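How I Fold Jeans So They Stay Folded

I own more jeans than I need, and for years they lived in a heap on a chair. My friend Nhàn Tô got me into the file-fold in April and I've been a convert ever since! It takes me 2 minutes a pair, less if I've got music on.

You don't need much space. A table is great, a couch works too if you don't mind bending over a little (I switch depending on what's piled where).

First, empty the pockets. I have washed a 29 dollar lip balm. Never again.

Next, zip and button them, hold them by the waistband and give them a good hard shake. Lay them down and smooth from the waist toward the hems with flat hands - the seams tell you when they're straight.

Now bring one leg over the other so the back pockets end up on the outside. Tuck in that pointy bit at the crotch so you've got one long, even strip. Fold the hems up to just short of the waistband, then fold in thirds. It should stand up on its own. If it flops over, open it up and make the folds tighter.

My faded gray pair, before any of the neat part: 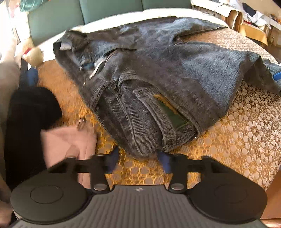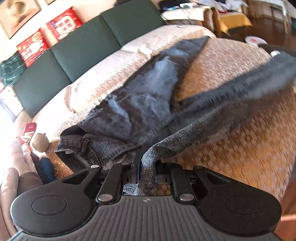

Thick denim fights back at the thirds stage, so press down with your forearm for a few seconds. Stretchy ones are easier but they slump, and I put those at the end of the drawer where the side holds them up. Mine fits 9 pairs standing in a row, with a bit of room left over for shorts.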